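Review: the Kiven hand-held gripper kit, after a season with our student club

I advise the robotics club at Lirurari, and I have been meaning to write up the Kiven kit since April, when we bought our first pair. We now own four, which should tell you something before I even get going! Each one cost us $270 with the school discount, and for a club that pays its way with bake sales and one very kind parent, that took some talking over.

The idea of the Kiven is that a student picks up the gripper, does a chore with it by hand, and the recording becomes practice material for the club's arm. Our project this year is called Zeleke (the students named it, and they won't tell me why), and the goal is to get that arm sorting small parts into bins before the spring showcase.

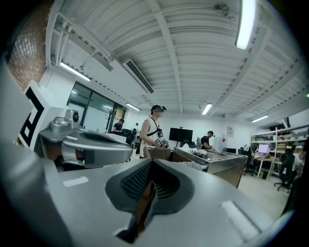
Comfort was my first worry, because I have teenagers of every size and a few of them will happily work until the lights go off. The Kiven is light enough, and most of them settle into holding it close to the chest with both hands, the way the student in the white sleeveless top has it, headset on and badge still around the neck. I tried it one-handed for a whole afternoon and my wrist let me know about it the next morning. Two hands, please, and take a break every 15 minutes or so.

The rubber pads are my favorite part. They come to a point and have fine ribs on the upper faces, and they'll pick up a washer from a steel table, which our old Osum gripper never managed without a lot of muttering. They do wear, though. Mulugeta Fikre, one of our seniors, kept a log and swapped his first pad after almost 100 sessions. Spares come in a bag of two and I wish they came in a bag of ten.

Now for the grumbles. Setup took us most of an evening, and the printed guide skips the step where you check that the markers on the fingers are being read — we lost a good batch of recordings to that, and I'm still a little sore. The carrying case is flimsy too, and the zipper on ours went within a month.

Would I buy it again? Yes, and gladly. By the end of the term the students had 70 clean recordings they were proud of, and even the shy ones were asking for a turn. If your club is very new, start with a single kit and share it around, then order spare pads the same day. Ours took three weeks to arrive.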